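The robotics club at Jurnlow College has 57 members and one favourite tool -- a gripper you hold in your own hand. Salma Ait Brahim started the club in February.

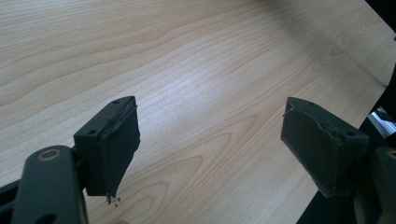
*The fingers open over the table, their pads worn at the edges.*

Each student must record 8 grasps before going home.

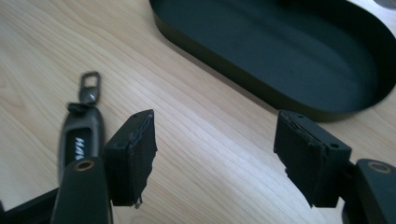
The Waltora Cup gives points for everyday objects, and the club practises with what is in its pockets. A black key fob beside an oval tray makes a good exercise. Last term the team scored 145, and Salma wants 212.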